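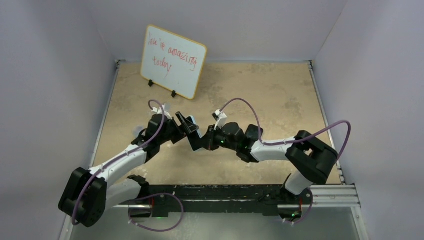
By Tudur Lougher
Opinion | Nov 15, 2025 | 6 min read

The planner we use at Brerna has a parameter called min_separation. It sets how close two arms may come to each other before the software refuses to go on. It is measured in millimeters, it lives in a config file, and it has caused more bad feeling in our office than the parking.

The default is 50. With two arms that are supposed to hand things to each other, 50 is a fine number if you are throwing. So the first thing anyone does with a two-arm cell is turn it down, and the second thing they do is forget which file they turned it down in. When I joined, there were four places you could set it. One of them was a launch argument that quietly beat the others. I found out which one by standing next to the emergency stop.

My complaint is with the way our trade talks about this sort of thing. Go to any meetup and you will hear that planning is solved. It has been solved every year since I started. People show a slide with a green path curling around some gray boxes, and the path is lovely, and the gray boxes do not move, because they are gray boxes. Then you put a second arm where the boxes were. The second arm has its own planner, its own clock and its own opinion about where the first arm is, and that opinion is a little out of date.

Most of what goes wrong with two arms is a disagreement about the time. The left arm thinks the right arm is where it was 22 milliseconds ago. The right arm is extending the left arm the same courtesy. At crawling speed this hardly matters. At the speed in the sales video, you have two well-mannered machines walking into each other in a doorway.

I spent most of June on this. We had a log from one run, line 481 of which said "plan valid," and line 482 of which said "protective stop." I printed that page and taped it over my desk. Brynhildur Ladefoged, who reviews my code and has never once been fooled by a passing test, asked me what I thought line 481 meant. I said it meant the plan was valid. She asked, valid when? I went and got a coffee.

She was right, of course. The plan had been checked against a picture of the world, and by the time the answer came back the world had been replaced. We now stamp every plan with the age of the state it was checked against, and if the stamp is too old the plan goes in the bin. It is a dull fix. It took an afternoon to write and three weeks to agree on, mostly because of an argument over what to name the field. (It is called state_age. I wanted staleness. I have let it go.)

What bothers me is how little of the tooling helps you see any of this. We have tried Cludungate, which draws wonderful 3D scenes and will let you orbit around your failure from any angle. We have tried Avorgate, which gives you plots, and more plots, and a button for exporting the plots. Both will show you where each arm was. Neither will show you where each arm believed the other one was, on the same screen, at the same moment, and that is the only thing I ever want to know. I ended up writing a script that draws the real arm in black and the believed arm in pink. It is 24 lines long and it is the most popular thing I have ever made.

So I would like to ask the people who build these tools to spend a release on doubt. Show me the lag. Show me which sensor reading the planner was looking at when it said yes. When a limit has been overridden, put the overriding file's name somewhere I will trip over it. You can have the week you were going to spend on dark mode.

I know the reply, because I get it from our own sales side: learned policies are coming, and all this hand-set fussing over millimeters and timestamps will wash out with enough data. Maybe so. I like the learned stuff, and some of it moves better than anything I ever tuned. But a policy also looks at a world that is slightly in the past, and when it bumps its neighbor it doesn't even leave me a line 481 to tape to the wall.

The separation limit is down to one file now, by the way. There is a comment above it, in capitals, asking you to talk to Brynhildur before changing it. Last I checked, two people had changed it and one of them was me.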